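Research News – November

Hatel Group Reports Results on Checking Robot Policies in Simulated Kitchens

The Hatel group has completed the first phase of its study on how well simulated kitchens can be used to compare robot control policies. The work was carried out within the Renilus program and will be presented at the institute's internal research day. A technical report has been deposited in the institute library, and the evaluation software has been released to partner laboratories under the name Drisuvlow.

The study addresses a practical problem. A policy trained to handle cookware may do well in the kitchen where it was developed and poorly in the next one. Testing it on physical equipment is slow, and the results are hard to repeat exactly. A pot is set down a little to one side, the light changes, a joint warms up during the afternoon. Simulation removes these sources of variation, but it raises a question of its own: does a better score in a rendered kitchen mean anything about the policy, or only about the kitchen?

To examine this, the group built a set of 178 kitchen layouts. Each layout combines a range, counters, wall finishes, cabinets and small appliances, and each can be loaded with the same task and the same arm. Two policies were then compared. The first was trained with one fixed layout. The second, called Xue within the project, was trained with layouts drawn at random, so that the surroundings changed from one episode to the next while the task stayed the same. Both policies received the same number of training episodes and the same camera inputs.

The evaluation consisted of 2,372 episodes in layouts that neither policy had been given during training. An episode was counted as a success when the pot came to rest upright on the requested burner and the arm had moved clear of it. Episodes in which the pot was lifted but set down between two burners were counted as failures. The Xue policy completed 1,724 of the 2,372 episodes. The fixed-layout policy completed fewer than half. The difference was largest in layouts with a strongly patterned wall behind the range and smallest in those with plain painted walls.

The group also looked at where the failures occurred. For the fixed-layout policy, most took place before contact, during the approach to the pot. For Xue, most took place after the grasp, when the pot had to be lowered onto a smaller burner. The report suggests that varied surroundings help a policy find the object but do little to improve fine placement. A separate set of runs, in which only the starting position of the pot was varied, supports this reading.

Evaluation layouts are rendered from several viewpoints so that reviewers can check an episode by eye when the automatic score is in doubt. The views may differ widely in how much of the arm and the range they show.

Two rendered views from a marble-tiled kitchen layout, each with the pot on the rear-left burner:

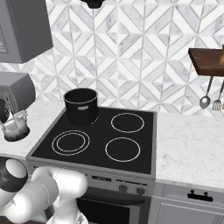
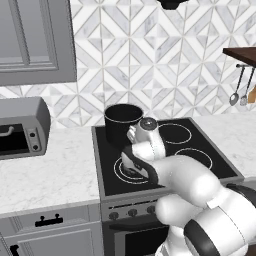 Review by eye proved more important than the group had expected. In an early version of the scoring software, the resting position of a pot was read from a single point at the center of its base, and a pot tipped against another object could pass as correctly placed. The present version also reads the tilt of the pot and waits for it to stop moving before a score is recorded. All figures given in this item were produced with the present version. Scores from the early version have been withdrawn and should not be cited.

Several limits are noted in the report. Liquids were not simulated inside the cookware, so every pot was handled at its empty weight. Burners were treated as marked areas on the cooktop, with no heat. The arm was the same throughout, and the group makes no claim that the results carry over to arms of a different reach. Most important, the comparison with physical trials has only begun. A second phase will repeat a selection of the layouts in the institute's test kitchen, using the same scoring rules, in order to establish whether the ranking of the policies is preserved.

Laboratories that wish to use Drisuvlow may request access through the Renilus program office. The release includes the layouts, the scoring software and the logs of all evaluation episodes – training data for the Xue policy will follow once its documentation has been reviewed. Groups that already hold the early version are asked to replace it and to rerun any comparison made with it.

Proposals for additional tasks are also invited. The program office is particularly interested in tasks that involve drawers and cabinet doors, which are present in the layouts but were left closed throughout the first phase. Proposals should not exceed two pages and should state how success would be measured.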